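Zullby Forums > Around the House > Kitchens and Cooking

Thread: Does tea really go stale or is that marketing?

marshlane
We moved in January and I found out how much tea we own. Two of the boxes were from our last apartment and one was from the apartment before that. My wife says tea doesn't go bad and that I should quit reading labels. The best-by date on the oldest box was well gone. I made a cup of it and it tasted like warm water with a little paper in it. The newer box of the same kind tasted normal.

So is it the age or how we kept it? It was in a cabinet over the stove the whole time, in the cardboard box with the inner bag torn open.

kettle_on_2
Over the stove is the problem. Heat and steam every time you cook. Black tea in a sealed tin in a cool cabinet will hold for a couple of years. Same tea over a stove, a few months and it's flat. It won't hurt you, it just doesn't taste like anything.

dmulligan
Agree with kettle_on_2. I worked the counter at a tea and coffee shop in Filtham for a good while and the rule there was four things: air, light, heat, smells. Smells is the one people skip. Tea will pick up onion, spices, dish soap, whatever is close to it. If your cabinet has a jar of cumin in it, your tea has some cumin in it too.

Green goes first. White and green I would want to drink within the year. Black, longer. Herbal depends on what it is. Peppermint keeps well and chamomile does not.

Declan Mulligan

tuesdaybaker
I have to disagree with some of this. We are talking about tea bags from the supermarket. Most of them come in a sealed wrapper now and the wrapper does the work. I keep mine out on the counter in an open box and I have never had a stale cup. I drink it too fast for that.

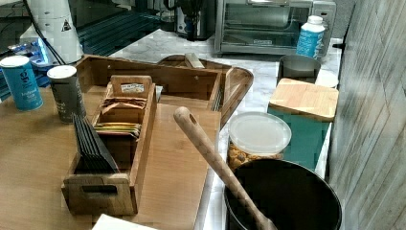 My tea box, on the counter

I had everything in a cabinet before this and I kept buying kinds I already had. When it is out I can see what is left. I'd sooner lose a little flavor than have six half boxes of the same breakfast tea pushed to the back.

dmulligan
A paper wrapper isn't a seal. Foil is a seal, and some of the plastic ones are pretty good. Paper keeps the dust off and that is all. Put a paper-wrapped bag next to a cut onion overnight and try it in the morning.

tuesdaybaker
I don't keep cut onions next to my tea.

dmulligan
Fair enough. But it's a kitchen. Somebody fries something.

Olga Prata
I think you two are talking about different households. If you go through a box in two weeks it doesn't matter where you put it. If you are like my parents and have one cup on Sunday, it matters a lot.

What I do: the main supply stays in tins in the pantry, and I put out a week's worth at a time. When the basket by the kettle is empty I fill it from the tins. The tins are old cookie tins, and I washed them and left the lids off for several days to get the butter smell out.

marshlane
The cookie tins are a good idea. We have a couple of those with buttons in them.

How do you know what's what once it's out of the box? Half of ours have no name on the bag, only on the string tag, and the tags get tangled.

Olga Prata
I cut the front panel off the cardboard box and put it in the tin on top. It has the name, the date and the steeping time. For loose tea I write on masking tape and stick it on the lid.

harborview88
Going to be the odd one out and say freezer. My aunt froze her green tea and it was always fine.

kettle_on_2
Please don't freeze tea unless it's vacuum packed and you let the whole pack come up to room temperature before opening. Otherwise you get condensation on the leaves and that is worse than leaving it on the shelf. And never the fridge. A fridge is damp and full of smells.

harborview88
She had a chest freezer with nothing else much in it. Worked for her. I am not going to argue about it.

rlcarroll
Carroll here, long time reader. A question for the shop guy. Is it true that tea bags are just the dust left over and go stale quicker for that reason? My brother-in-law says this every time he sees me make a cup.

dmulligan
Partly true. What goes in a standard bag is a smaller grade – fannings and dust are the trade names for it. It's not swept off the floor, it's sorted by size on purpose because small pieces brew fast and strong. But yes, smaller pieces have more surface exposed to air, so they lose flavor quicker than whole leaf. The bigger mesh bags usually have larger pieces in them.

Your brother-in-law is half right. I wouldn't tell him.

rlcarroll
I will not be telling him.

pennyhatch
The cheapest fix is to buy less. I used to order from the Mesach catalog because shipping was free over a certain amount, and I ended up with 300 bags of Earl Grey in one go. I do not like Earl Grey that much. Took me forever and the last third of it was poor.

marshlane
Ha, that's how we got here. Warehouse club. My wife has now counted ours, which I did not ask her to do, and it was well short of 300, so I feel better.

tuesdaybaker
Going back to the labels question. I quit trying to give each kind its own spot. I sort by caffeine and no caffeine and leave it there. Morning stuff gets put in one section and evening stuff in another. Guests can work that out without asking me, and if a new kind comes in I don't have to rearrange. I did the one-kind-per-slot thing for a while and as soon as somebody gave me a sampler it all fell apart.

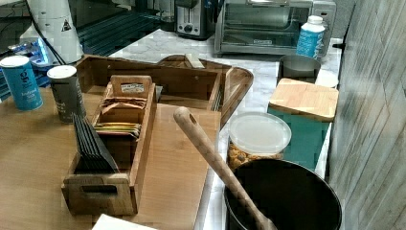
The other thing I'd say is get something you can carry. I had a drawer insert at the last place and it was neat, but when people came over I was handing bags over the counter one at a time while they tried to remember what I'd said I had. If you can set the whole lot on the table with the mugs, people pick their own. For me that is worth more than an airtight lid. I do tip it out and wipe it down now and then, because there is always some tea dust in the corners.

kettle_on_2
I'll give you the carrying part. We have a tin with a screw lid and it's a pain when there are guests.

Has anybody tried the boxes with a hinged lid and a window? I was looking at one but the window seems like it defeats the purpose if light is a problem.

pennyhatch
I have one. The lid isn't tight at all, it only rests there. The light doesn't bother me as it's in a corner. What does bother me is that the sections were cut for one size of envelope and the taller ones hold the lid up.

Olga Prata
Same here, mine went to the thrift store. Measure your tallest envelope before you buy anything.

marshlane
What about the wood itself? dmulligan said smells. Does a wood box give the tea a taste?

dmulligan
Depends on the wood and the finish. Cedar, yes, don't do it. Pine can, when it's new. Bamboo and most hardwoods are fine once they have aired out. If you open it and it smells like varnish, leave it open by a window until it doesn't. I'd say the same for anything painted.

And since I was a little hard on tuesdaybaker earlier, I'll say the open box is OK for wrapped bags you drink quickly. I'd still keep it away from the stove. I wouldn't put loose leaf or unwrapped bags in it.

tuesdaybaker
Mine are all wrapped, and I'm on the other side of the kitchen from the stove. So I think we agree and it took us a page to get there.

harborview88
Does nobody else reuse a bag? I get two cups out of one.

rlcarroll
I do with green. Not with black, the second cup is just color.

kettle_on_2
Green and oolong are fine for a second cup if you do it right away. Don't leave a wet bag sitting out all day and then use it. That's a different problem from stale.

marshlane
OK, update. We threw out the oldest box and moved everything to the cabinet by the back door, which stays cool. The buttons have gone into a jar and the tins are airing. The middle-aged box we did a test on, my wife with her eyes closed, old against new. She picked the new one as better both times but said the old one was drinkable with milk. So that one is getting used up with milk.

She would like it noted that nobody got sick.

pennyhatch
Old tea bags are fine for the compost too, if they're the paper kind. Take the staple out. The silky-looking ones are often plastic and they'll still be there next spring.

Olga Prata
You can also steep the stale ones strong and use it to cook rice or soak dried fruit for a cake. You need more bags than usual. I used five for one fruit loaf and it was good.

marshlane
Do you have amounts for the loaf?

Olga Prata
I'll type it up tonight, it's on a card somewhere. It's the kind with no butter in it.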